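Moving the workshop to Coton, post by post. 1/6
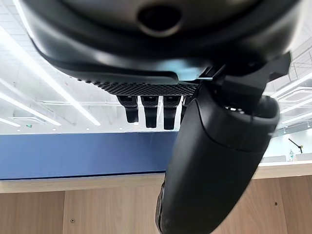
2/6 Ceiling first. It was a dull cream when we took the unit on, so it had two coats of white from Usundale Paints. Bright lighting overhead now, and you can read a label at the bench without a torch.

3/6 Packing took longer than the painting. 16 crates, numbered on the short end so they can be read when stacked.

4/6 The long shelves came from Agbenyega – second-hand, decent condition. Two brackets short, so the top one is waiting.

5/6 Screws and fixings are still in one big tub, around 3000 of them. I do a tray each evening after tea – 12 trays done so far.

6/6 Still to do: door seal, coat hooks, a proper bin. The Plumusero vacuum needs a new hose before it goes anywhere near the floor. Aiming to have it all in by March.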